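Destwood Business Center, Unit 836
Monthly fire and egress walk-through, January

1. Extinguishers. Tags current on all units. The one by the loading door is blocked by a pallet of Prenotar boxes. Move the pallet and keep that wall clear.

2. Work surfaces. Clear of paper and solvent. OK.
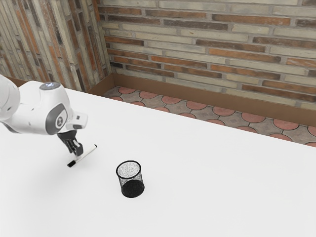 White table, marker just above the surface.

3. Exit signs. Battery test passed in the hall. The sign over the rear stair is dim. Replace the lamp, part 121, stock is in the Imunholm cabinet.

4. Aisles. Main aisle OK. Side aisle narrowed by chairs. Chairs moved during the visit, please keep them out.

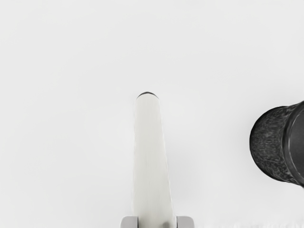
White rod with dark tip, pale background.

5. Electrical. One extension cord run under a mat in the copy room. Removed. Panel door closes and latches. Circuit list is out of date, Beltrán Electric to supply a new one.

6. Occupancy. Posted limit is 200. Sign is legible but hung behind the open door.
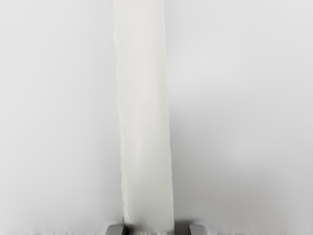

Rehang it on the latch side at eye level. Same comment as last month.

7. Alarm pulls. Both reachable. Cover on the north one is cracked, still works. Order a cover.

Items 1, 3 and 6 to be rechecked in February.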